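4.2 Recording a Fruit Transfer Episode

1. Put the basket on the desk, near the refrigerator. Empty means empty; Runora will happily learn your leftovers.
2. Open the upper compartment and set two pieces of fruit on the shelf, well apart.
3. Start recording, then step back.
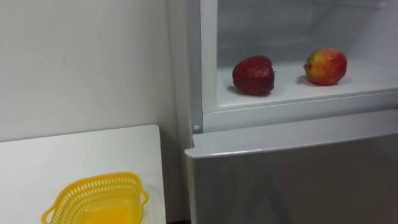 4. Move one piece at a time. Elegance is not scored.
5. Close the compartment and stop recording.

Note: Plan on 40 episodes per layout. Shift the fruit a little each time, even when you are bored.

Caution: Keep your feet off the cables. 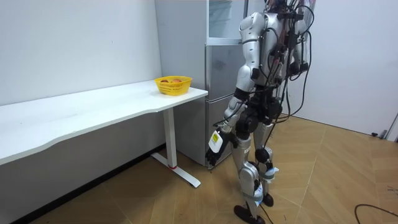
Figure 4. Robot at the desk, both pieces of fruit in the basket.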